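Folding towels is still the hard part, Nuladex says

Wednesday, February 10, 2021

If you have ever stood over a basket of clean towels at ten at night and wished something else would fold them, the people at Nuladex would like you to know that they are working on it, and that you should probably keep folding for now.

The company, which has its workroom on the upper floor of an old brick building in Gakavura, put out the results of its first long trial this week, and they make for friendly, rather humbling reading. Its machines were given 1,926 tries at 14 ordinary chores, the sort of thing most of us do while thinking about something else - wiping a table, putting cups on a shelf, hanging up a shirt, restocking a row of bottles in a store. They did well enough on six of them that Nuladex would be happy to let a customer watch. Wiping a flat table went best. Towels came in last, just behind fitted sheets, which will surprise very few people who have met a fitted sheet.

Much of the effort goes into collecting good demonstrations. People do a chore by hand with a gripper tool, over and over, and the machine learns from the recordings. It is slow work, and a single chore can take over 12 days before there is enough to learn from, even with everyone in good spirits and the coffee holding out.

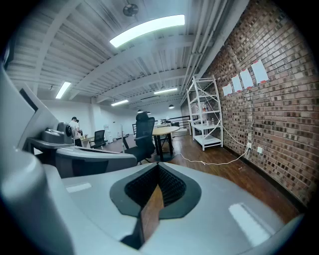
Matos, the grocery chain that has agreed to try the shelf-stocking machine in one of its stores, said that it was in no hurry and would be glad of any help with the early morning shift, but that a machine which drops one jar in twenty makes more work than it saves. The chain wants to see it handle glass, soft bags and the awkward bottom shelf before anyone talks about a second store.

That store is the one in Erier, and the trial is set to begin in September, after closing time at first so that shoppers aren't in the way. Nuladex says a person will stay beside the machine the whole time, ready to stop it or simply pick up whatever has rolled under the shelves.

As for the home, the company won't name a year. It would like to get the table wiping and the cups right before going back to laundry, and it plans to give the towels another try over the winter.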